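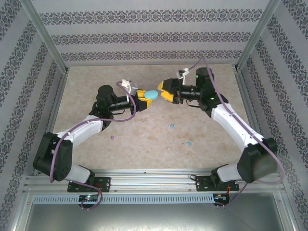

Keep a Stone-Pattern Work Surface Clean

A beige surface with stone pattern is very kind to the eyes, but it hides crumbs and small drops well. I wipe mine every evening, also when it looks clean.

Use a soft cloth, warm water and a little dish soap. Go from the back to the front, then rinse the cloth and go one more time. Dry with a towel, or you will get dull marks.

For sticky spots, lay a wet cloth on them for 19 minutes. Please do not scrape with a knife.

Small things like soap boxes and lids I lift up each time, and I wipe under them too.

Patterned walls near the surface need the same care, only less often. I do mine every March.

Zulkifli Chin, Gosow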